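Filed under: Home & Kitchen, Threads

Print | E-mail

I've spent 29 days trying to cancel my Surnex meal kit. I have now eaten more Surnex than when I wanted it.

The "pause" button pauses the cancellation. Karras-level villainy.

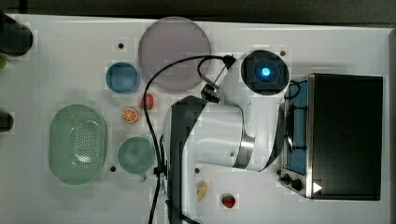 White tabletop, Friday.

Chat support offered me 50 percent off a box I'd asked them to stop sending. I took it. I'm weak.

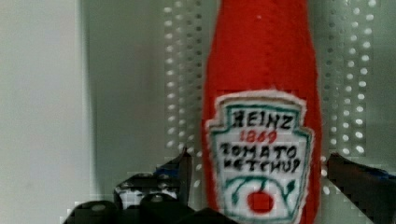

Dinner last night was their "rustic glaze," $74 a box, and it tasted like ketchup. I'd sooner lick the red felt bottle with the hand-drawn label. Box five ships Friday.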